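Student team from Nillitz prepares for the Sernine round

The robotics club of Nillitz Technical College has entered the last weeks before the Sernine student competition, which takes place in June. The club has 116 members this year, and five teams will travel to Flollau for the final round.

The main task sounds simple. A robot must find small everyday objects on a table, pick them up and put each one in its right place. Pens, caps and small bottles are all on the list of the organisers, and the teams do not know in advance how the objects will lie.

"A pen is more difficult than people think," says Sigrun Isaksson, who leads the team Athumani. "It is thin, it rolls, and the grip must come from the correct side. We have recorded some 3,000 attempts since the autumn, and we still learn from the bad ones." 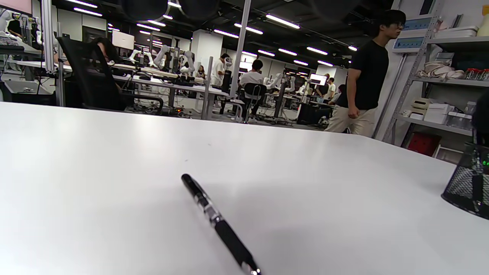 A ballpoint pen and a mesh pen holder on the table, with the workstations and robotic arms behind.

Members may use the workspace until nine in the evening, and during the exam period the club shortened the practice turns so that every team gets its time at the arms. Chalerm Ongart, teacher of automation and adviser to the club, is satisfied with the progress - but he wishes that the teams would write better notes.

The best team in Flollau receives a place at the summer course in Sernine. New students can apply to the club again after the holidays.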